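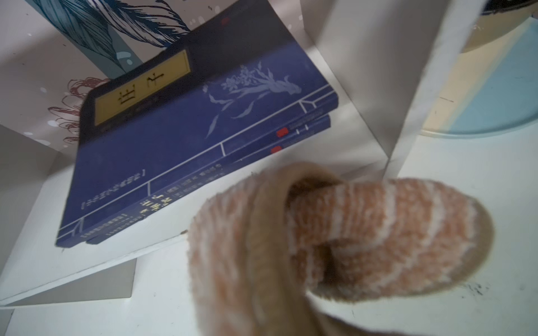
A navy-blue copy of the Zhuangzi, one of two dark blue books stacked on a white shelf.

Brunet Books to Reopen the Curnotley Reading Room, With Chairs This Time

CURNOTLEY, May. Brunet Books will reopen its upstairs reading room this month after a six-month closure that was announced as lasting "a weekend or so." The room will hold 2000 volumes of philosophy, poetry and essays in translation, all of which may be read on the premises at no charge by anyone who can manage the stairs or, as of this month, the elevator.

The elevator accounts for most of the delay. It was ordered to fit a shaft that had been measured by a previous owner, whose confidence exceeded his tape measure. A second elevator has since been installed. Brunet Books thanks the builders for their patience and the neighboring bakery for its flour-dusted tolerance of the first elevator, which spent much of the winter in the shared yard.

The opening display is called "Old Advice, Mostly Ignored." It brings together 57 titles whose authors told people how to live, and it is arranged by the kind of trouble the reader is in. Shelves are labeled Money, Family, Ambition, Grief, Neighbors and Other. Stoics turn up under nearly all of them. Chinese classics, including the Zhuangzi, have been given a good deal of space under Ambition, where the shop feels they can do the most good.

"People come in asking for something to help them get ahead," said Séverine Bailly, owner of Brunet Books. "I hand them Zhuangzi and they read about a tree that lived to a great age by being no use to any carpenter. Some of them buy it. One man brought it back and asked for something on real estate."

Readers of the old room will remember that it had one armchair and a firm unwritten code about who sat in it. The new room has seating for 24 fewer people than the architect first proposed and considerably more than the fire marshal first allowed. The armchair has been reupholstered and returned to the window. The code remains unwritten.

A program of evening readings will run through the summer. The first is a read-aloud of the Zhuangzi's opening chapters in English, shared among whoever shows up, starting at 7 p.m. and ending when the wine does. Later evenings will take on Montaigne, Seneca's letters and a selection of proverbs that contradict each other. There will be no panel discussions. Audience questions are welcome provided they contain a question.

The shop has also set aside 300 secondhand paperbacks for its new lending shelf, beside the front door. Borrowers sign a notebook and bring the book back when they are done. Bailly ran a similar shelf at her first shop, in Drinau, and reports that most of the books came home, several with improved marginal notes and one with a boarding pass for Provska still marking chapter three. The passenger is invited to get in touch.

"We thought about a membership card, then an app," Bailly said. "Then we bought a notebook. It has never needed an update, though someone did spill tea on the letter M."

Food is not permitted in the reading room. Coffee is permitted in cups with lids. Conversation is permitted at the level of a person who has just noticed that everyone else is reading.

About Brunet Books

Brunet Books sells new and used books in Curnotley, with an emphasis on works in translation and on whatever came in that morning. It has no other branches and is not looking for any. The shop opens at 10 a.m. and closes at 6 p.m., or later on reading nights. The reading room keeps the same hours.

Press inquiries

Please ask for Séverine Bailly at the front desk. Review copies of the display list are available on paper. The shop telephone is answered before noon, when the line at the register allows.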